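# 4. Pince à deux doigts : contrôle, réglage et entretien

Cellule Varko, poste de préhension. Révision du 7 oct. 2023, rédaction K. Fiadzo, relecture P. Essien. 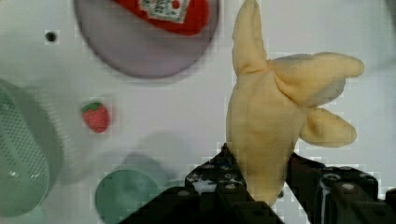 *Fig. 4-1. Vue de la caméra de poignet : banane en peluche maintenue entre les deux doigts de la pince.*

## 4.1 Domaine d'application

La présente section couvre la dépose, la repose et le réglage des doigts de la pince, ainsi que la vérification de la caméra de poignet. Elle s'applique aux cellules Varko équipées du contrôleur Galeo. Le remplacement du moteur de pince est traité en section 7.

Les opérations 4.3 à 4.5 sont à effectuer dans l'ordre. L'opération 4.6 peut être exécutée seule.

**Périodicité :** toutes les 2000 prises, ou après tout choc sur un doigt. Le compteur de prises se lit dans le menu *Outil > Historique*.

## 4.2 Outillage et consommables

- Clé dynamométrique à embout six pans, plage basse
- Jeu de cales Lebrun
- Chiffon non pelucheux
- Alcool isopropylique
- Frein-filet faible, démontable
- Objet de contrôle souple (peluche) et objet de contrôle rigide (bloc étalon fourni)

> **ATTENTION.** Consigner l'alimentation du bras avant toute intervention manuelle sur les doigts. L'arrêt logiciel ne coupe pas la puissance de la pince.

## 4.3 Dépose des doigts

1. Amener le bras en position *Maintenance*. Le poignet s'arrête à hauteur de travail, pince vers l'avant.
2. Ouvrir la pince à fond de course.
3. Couper la puissance au sectionneur et apposer le cadenas.
4. Repérer le doigt gauche et le doigt droit au marqueur, côté intérieur. Les deux pièces ne sont pas interchangeables.
5. Desserrer les vis de fixation en croix, d'un quart de tour chacune, puis les retirer.
6. Dégager le doigt dans l'axe du chariot. Ne pas faire levier contre le support de la caméra.
7. Répéter les étapes 5 et 6 pour le second doigt.

**Note.** Si une vis résiste, chauffer modérément la tête pour ramollir le frein-filet. Ne pas utiliser de clé à frapper.

## 4.4 Nettoyage et examen

1. Essuyer les portées des chariots au chiffon imbibé d'alcool. Laisser sécher.
2. Retirer les fibres textiles accumulées sur les faces de serrage et dans les perçages. Les essais sur objets en peluche encrassent ces zones plus vite que les essais sur pièces rigides.
3. Contrôler visuellement chaque doigt : fissure à la base, arête matée, filetage arraché. Toute fissure impose le remplacement de la paire.
4. Vérifier le jeu des chariots à la main. Un jeu perceptible dans le sens transversal est à signaler au service Traltorent avant remontage.

Ne pas lubrifier les faces de serrage.

## 4.5 Repose et mise à zéro

1. Présenter chaque doigt sur son chariot selon le repérage de l'étape 4.3.4.
2. Déposer une goutte de frein-filet par vis. Serrer en croix au couple indiqué sur la plaque de l'outil.
3. Retirer le cadenas et rétablir la puissance.
4. Dans *Outil > Étalonnage*, lancer la fermeture lente. Les doigts doivent venir en contact sans à-coup.
5. Glisser la cale la plus fine du jeu entre les extrémités. Elle ne doit pas passer. Si elle passe d'un seul côté, reprendre à l'étape 2.
6. Valider le zéro. Le contrôleur enregistre la position et remet le compteur de prises à zéro.

> **ATTENTION.** Tenir les mains hors de la course des doigts pendant les étapes 4 à 6. Seule la cale est engagée entre les extrémités, pince à l'arrêt.

## 4.6 Essai de prise sur objet souple

L'essai valide la consigne d'effort sur un objet déformable. Le bloc étalon ne suffit pas : la détection de contact se déclenche plus tard sur un corps rembourré.

1. Poser la peluche sur le plan de travail, dans la zone atteignable par la pince.
2. Charger le programme `essai_souple`. Régler la consigne d'effort à 10 % et la temporisation de contact à 500 ms.
3. Lancer un cycle en vitesse réduite. La pince saisit l'objet par le corps central, puis le soulève.
4. Afficher le flux de la caméra de poignet et le comparer à la figure 4-1. Le corps doit être engagé entre les doigts. Les parties souples du haut, ici les pans de la peau, doivent rester libres.
5. Maintenir la prise jusqu'à la fin de la temporisation du programme. Relever tout glissement.
6. Reposer l'objet. Effectuer 6 cycles au total sans modifier les paramètres.

**Critère d'acceptation :** aucun glissement sur l'ensemble des cycles. En cas d'échec, augmenter la consigne par pas de 2 % et recommencer la série complète.

**Note.** D'autres objets peuvent rester sur le plan de travail pendant l'essai (sur la figure, entre autres, une fraise jouet et une assiette portant un article à emballage rouge). Ils ne doivent pas se trouver sur la trajectoire d'approche.

## 4.7 Contrôle de l'image de poignet

| Constat | Cause probable | Action |
|---|---|---|
| Blocs visibles sur les contours de l'objet et des doigts | Compression du flux | Augmenter le débit dans *Caméra > Flux* |
| Arrière-plan légèrement flou, objet saisi net | Mise au point courte | Aucune, fonctionnement normal |
| Objet saisi flou | Bague de mise au point déplacée | Refaire la mise au point, bloquer la bague |
| Plan de travail presque blanc d'un côté | Exposition trop longue ou éclairage trop fort | Réduire l'exposition par paliers |
| Un doigt absent de l'image | Support de caméra tourné | Desserrer, réaligner, refaire l'étalonnage main-œil |

L'étalonnage main-œil est décrit en section 5. Il est obligatoire après toute intervention sur le support de caméra, même sans dépose de celle-ci.

## 4.8 Enregistrement

Reporter dans le registre de la cellule : valeur du compteur avant remise à zéro, état des doigts, consigne d'effort retenue, nom de l'opérateur. Les fiches sont transmises à P. Essien. La prochaine révision de cette section, prévue en décembre, intégrera les couples de serrage des doigts longs.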